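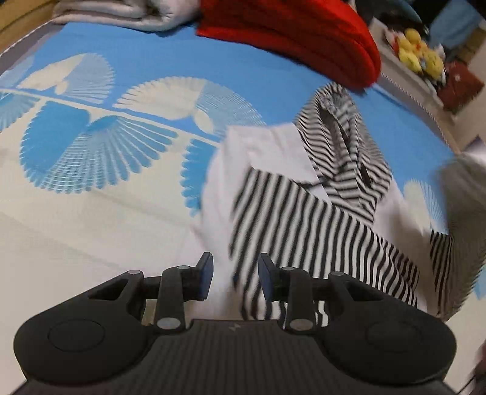 ¿La pinza de mano sustituye el trabajo de doblar ropa en las habitaciones?
Por ahora el doblado lo sigue haciendo el personal. La pinza sirve para grabar cómo se agarra y se mueve cada prenda, y con estas grabaciones se prepara el brazo de Okov que entrará después en la lavandería.

Ticket 529
Abierto: 2022-01-06
Centro: Kasstead, planta de habitaciones
Equipo: pinza de mano Okov, programa de carga Kasby
Prioridad: media
Estado: en seguimiento

Descripción del problema
Desde la última actualización, Kasby rechaza una parte de las sesiones grabadas sobre la cama. El aviso es siempre el mismo: "contorno de prenda no definido". Pasa con ropa de rayas y casi nunca con ropa lisa. Las personas del turno repiten la sesión entera, y el tiempo de repetir se suma al tiempo de las habitaciones, que no ha cambiado en la hoja de turnos.

Entrada 1, soporte Wuyts
Hemos revisado 5 sesiones rechazadas. El movimiento de los dedos se lee bien en todas, también la apertura. El fallo aparece en el paso que busca el borde de la prenda. Pedimos al centro que no cambie de momento la ropa de cama, para comparar en las mismas condiciones.

Entrada 2, centro
De acuerdo. Añado una cosa que no es técnica. En la reunión de enero se dijo que grabar ocuparía un rato pequeño de cada turno. Somos cuatro personas para la planta y dos están grabando casi toda la mañana. Las otras dos hacen las camas solas – esto cansa, y además crea mal ambiente. Quisiera que quede escrito en el ticket.

Entrada 3, soporte Wuyts
Queda anotado y enviado a la responsable del proyecto. Para la parte técnica, por favor prueben esto:
Extender la prenda antes de acercar la pinza.
Empezar la grabación con los dedos abiertos.
Mantener la pinza quieta un momento sobre la prenda y después bajar.
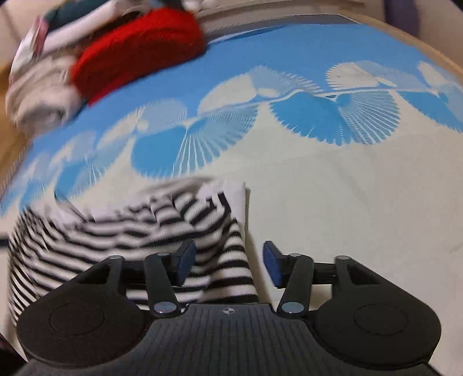

Prenda de rayas sobre sábana con conchas, dedos abiertos.

Entrada 4, centro
Hecho. Con la pausa al principio Kasby acepta más sesiones, pero todavía rechaza algunas de la ropa de rayas. Con una camiseta lisa no hubo ningún aviso.

Entrada 5, soporte Wuyts
El límite de contraste de la versión nueva es demasiado estricto. Lo bajamos desde aquí, el centro no tiene que instalar nada. Las sesiones rechazadas se procesan otra vez y, si pasan, cuentan para el objetivo de 2.000. No hace falta repetirlas.

Entrada 6, centro
Confirmo que las sesiones antiguas aparecen ahora como aceptadas. Sobre los turnos: nos proponen grabar solo después de terminar las habitaciones, con horas pagadas aparte. El equipo lo prefiere así. Falta la confirmación por escrito – dejo el ticket abierto hasta recibirla.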